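Progress report to the program manager
Project: Good practice for hand-held gripper recording in lived-in rooms
Reporting period: to the end of November
Partners: Baken (lead), Bureden, Altıntaş

1. Status

The project is drafting a practice document for teams that record manipulation tasks with hand-held grippers in ordinary rooms. Draft 4 was circulated to the partners in November. It contains 34 rules, of which 9 are still open. Work on site setup and gripper handling is on schedule. Work on privacy review is behind schedule, as noted in section 4.

Desk site, hand-held gripper, fingers open, drinks container on red coaster.

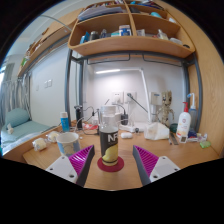
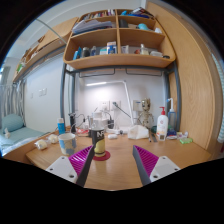
2. Work completed

Recording under draft 3 ended with 589 accepted episodes across all sites. Almost 34 hours of operator time were logged, including setup and review. Each episode was checked against the rule set by a reviewer who had not recorded it.

The following rules were changed as a result:

Rule 6 (background objects). Draft 3 asked operators to clear the work surface before recording. This has been withdrawn. Everyday items now stay where the occupant keeps them, provided the gripper has a free path to the target. Glass, open liquids and anything sharp within reach of that path must be moved first.

Rule 11 (cables). Power cords may remain on the surface if they are behind the target. A cord that crosses the approach path stops the session until it is rerouted.

Rule 17 (start position). Fingers are to be fully open and clear of the target at the start of each episode. The earlier wording, "near the target," was read differently by Bureden and Altıntaş operators and has been dropped.

Rule 22 (lighting). Fixed and desk lamps are left in the state found and are not switched during a session. The state is entered in the session log.

3. Reviewer agreement

Two reviewers scored the same batch independently. They agreed on all rules except 4. Three of these concern judgments of distance, and the draft now gives a measured clearance for each. The fourth concerns partly hidden targets and remains open.

4. Open issues

Privacy review takes longer than planned. Labels, papers and mail are checked by hand in every session, and one reviewer can't keep up with two active sites. Bureden has offered a second reviewer from the start of the next period.

The Asetano log template does not have a field for aborted sessions. Operators have been using the comments field, with uneven results. A revised template has been requested.

5. Next period

Close the 9 open rules. Repeat the agreement test with reviewers new to the project. Issue draft 5 to partners for written comment. No change to the budget is requested.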